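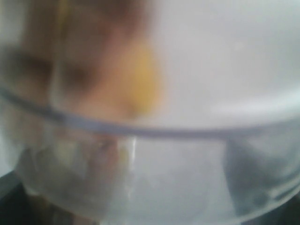

Srour asked last week whether wrist views like these are worth keeping in the training set at all, and suggested dropping them by a sharpness threshold. I would like a better basis than a threshold before I throw away data.

Setup: imitation learning on a pick-and-place task with a clear bowl. Two views go into the policy, one fixed and one at the wrist. 3,520 demonstrations, 7 objects. When the wrist is close to the bowl, its rim is often the only edge that can be made out, and whatever is behind the wall is smeared. Dropping the wrist view entirely costs me success on the approach. Keeping it seems to hurt the last few centimeters. Has anyone measured this separately for the two phases? I am using the Simance codebase with default augmentation.

Posted by Pumurwood

Don't filter by sharpness. We tried it on a similar task and it removed nearly every sample from the final phase, so the policy had almost nothing to learn from where it needed it most. Variance of the Laplacian is low for any close view of a clear wall, in focus or out.

What worked better was masking. During training, replace the wrist view with zeros at random, per episode and not per time step, and leave the fixed view alone. With 35 percent masking our policy stopped depending on the wrist view for depth but still used it for lateral alignment. Test it in this order:

Train with no masking, evaluate with the wrist view zeroed from the moment of closest approach.
Train with masking, same evaluation.
Compare failures by phase. Total success rate hides the effect.

Run 100 trials per condition if you can afford it. With fewer, the difference between the last two conditions was inside the noise for us. Also check that your random crop is not applied to the wrist view. In the version of Simance I have, it is on for all views by default, and a crop that moves a rim up or down changes the apparent height of the bowl while the action label stays the same.

Posted by Pelusano

Just use a depth sensor.

Posted by Srour

Depth on clear plastic or glass comes back with holes or reports the surface behind it. I lost most of April to that. You would need a depth completion step, and then you are debugging two models.

Posted by Pelusano

The crop was on for both views. I have turned it off for the wrist and am retraining without masking first, so the two changes stay separate. Will post the per-phase numbers.

Posted by Pumurwood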